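**Ticket 134 - print cracking on black tees, Turkonside order**
Opened 2021-11-17 by Mpho Van Wyk
Status: waiting on customer

Customer says the orange chest print cracks after two washes and blames our ink. I have my doubts. Same batch went to Fosance in January, no complaints.

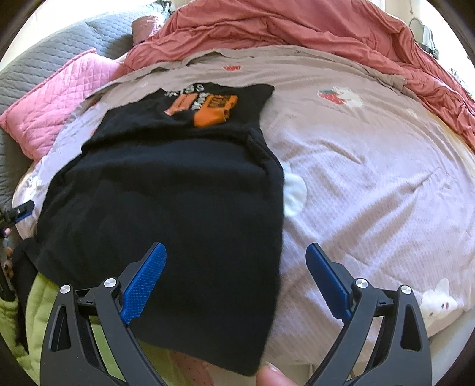
*Attachment 1: black tee on the bed, orange print with white lettering.*

Some wrinkling in the cloth, fine. I can't call it a cracked print from this - need a close-up of the orange blocks and the care label. Also asked what dryer setting they use. "Normal" is not a setting.

Marthinus Cele wants to refund all 15 shirts now. I'd hold off until the close-up comes in. Will check again in 5 days.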